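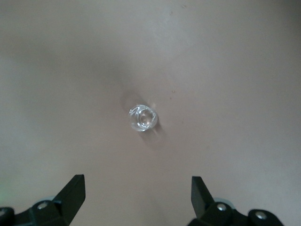 Cahier d'atelier, 8 octobre 2022
Bras Lusel, poste du fond

Repris la pièce transparente. Béla soutient que le problème est réglé depuis qu'il a changé le seuil de détection. Je note pour mémoire qu'il disait la même chose en septembre, avec la même assurance et un autre seuil.

Ce que je sais : sur une pièce opaque, le bras descend, ferme, remonte, et je n'ai rien à redire. Sur du transparent, le détecteur prend le contour qu'il peut. Une fois le bord, une fois l'ombre en haut à gauche, une fois la tache claire de l'autre côté, là où la lumière passe à travers et s'étale. Les trois sont des candidats valables si on ne lui a jamais appris à faire la différence, et on ne lui a jamais appris. Le jeu d'images fait 2 564 vues, presque toutes d'objets opaques. Je ne vois pas par quel miracle un seuil corrigerait ça.

Essais de ce matin : 26 descentes, même script, même vitesse, pièce reposée à la main entre deux. 17 prises correctes. Béla trouve ça encourageant. Moi je trouve que c'est à peine mieux que de viser le milieu du plan et d'espérer, et il faudrait justement faire cet essai-là (descente aveugle, sans vision, pièce posée à peu près au même endroit) avant de se féliciter de quoi que ce soit. Personne ne l'a fait. À mettre en tête de liste.

Les ratés : le plus souvent la pince se ferme à côté, décalée vers le bas à droite. Ça colle avec l'hypothèse de la tache de lumière, mais ça collerait aussi avec un mauvais étalonnage caméra-poignet, que je n'ai pas refait après le démontage des doigts. Donc je n'en conclus rien.

Autre chose qui m'agace, les poussières. Il y a des petits points sombres sur le fond, minuscules, et Colo (le module de segmentation, pas le chat de Keabetswe) en a sorti deux comme « objet, confiance moyenne ». Nettoyer le plan avant chaque série, d'accord, mais un système qui a besoin d'un fond impeccable ne servira jamais dans cet atelier. Filtrer par surface minimale, c'est une ligne de code.

Doigts : ouverture maximale au départ, on garde. Les faces internes sont planes et noires, et je doute que ça tienne bien une pièce ronde et lisse. Keabetswe Shabalala propose de coller une bande de silicone fine. Elle a sans doute raison, seulement si on change les doigts et le seuil le même jour on ne saura pas ce qui a servi. Un seul changement à la fois, merci.

Éclairage : essayé la lampe Khoury rasante, côté gauche. Le bord ressort plus, l'ombre aussi. Match nul. Le diffuseur commandé chez Mallside n'est pas arrivé.

À faire, dans cet ordre :
- descente aveugle, même nombre d'essais
- étalonnage caméra-poignet
- surface minimale dans Colo
- silicone, seulement après

Béla Szűcs veut montrer la prise à la prochaine soirée ouverte. Je suis contre tant que l'essai aveugle n'est pas fait. S'il y tient, qu'il prenne un cube en bois.

Rechercher dans le cahier
Tapez un mot-clé puis Entrée

Entrées récentes
Jeu dans l'articulation du poignet, suite
Lusel : remplacement du câble plat
Pourquoi je ne crois pas aux seuils automatiques
Alimentation du poste du fond, relevés
Support de lampe imprimé, deuxième version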